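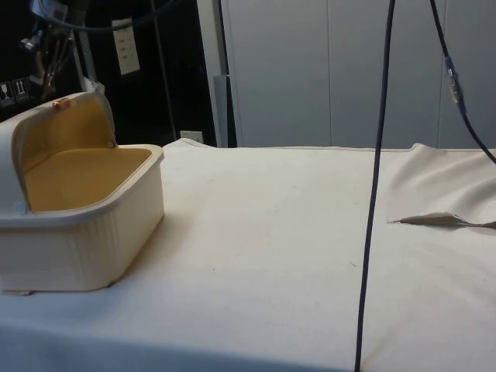
2019-12-08 – bath soak, batch 4. Went back to the coarse salt after Mamta R. said the fine one clumped in her jar. Mixed 510 g Epsom and 40 g baking soda by hand, then added the oat powder through the small sieve. Oat dust gets everywhere, so it went last. Finished sachets are going in a white ribbed tub with a flip-up lid and a little orange-tan knob on the rim, and I want them left in there overnight before anyone smells them. Lavender first, cedar only if there is time.

Total weight before oil was 595 g. Oil went in by dropper, stirring between additions. Still a few lumps near the bottom of the bowl, which I broke up with a fork.

Notes from the foot soak test (batch 3, lavender):

- Tarek: liked the smell, found the water a bit cloudy. Skin felt soft after, no itching.
- Yaqin: too strong. Would use half a sachet.
- Me: fine in a basin, probably weak in a full tub.

Cloudiness is the oats. Could grind finer or put them in a muslin bag. Tarun has muslin left over from the Zotdale order, will ask him.

Scalp oil: the Osska bottles leak when stored on their side. Tightened the caps and tried again, same thing. Keep them upright for now. Remaining stock 159 bottles, so it is worth asking for different liners before we fill any more.

To do:

- label batch 4 with date and oil amount
- rewrite the instruction card – "pour under running water" should come before the bit on soaking time
- patch test on inner arm for cedar, Mamta T. and me
- decide whether the February boxes get salts or the body brush, can't fit both

Sieve needs washing, left it by the sink.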